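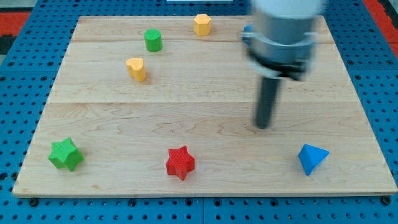 Where Do Small Libraries Put Their Returns? A Study of Wait Times at the Gamage Branch

Student: Ryota Minami
Course: Methods in Local Research

1. Background

The Gamage branch library serves the north end of town and shares its catalog with the larger Zollarora branch. Regular users told me that books marked "returned" online often could not be found on the shelf. I wanted to find out how long a returned book waits before it is shelved again, and whether the wait depends on the type of book.

2. Method

I followed 386 returned items over four weeks in July. Staff put a dated paper slip in each one when it came out of the drop box. The person shelving it wrote the time on the slip and left it in a tray at the desk. I collected the slips every evening and typed them into a spreadsheet.

Items were sorted into adult fiction, adult nonfiction, children's books and media. Books on hold for another reader were left out, as they go to a separate shelf.

Some slips came back blank or unreadable. I dropped these and did not try to guess the times. The full set at the start was 435.

3. Results

Children's books were shelved fastest, mostly on the same day. Adult fiction usually took until the next morning. Nonfiction was slowest, and 126 of the items in the final set waited more than two days. Most of those were nonfiction.

Items returned on a Sunday waited longest in every group. The branch is closed that day and the drop box is full by Monday.

4. Discussion

The nonfiction delay seems to come from the shelving order. Carts are loaded with children's books first - the picture book bins are near the desk and quick to fill. Nonfiction is upstairs, and carts only go up when the elevator key is free.

The branch holds about 4000 books, so these results may not apply to a bigger library. I also did not record who did the shelving, and one fast worker could change the numbers.

5. Next steps

I would like to repeat the count in winter with the carts loaded in a different order. The branch has agreed to keep the slips and the tray until then.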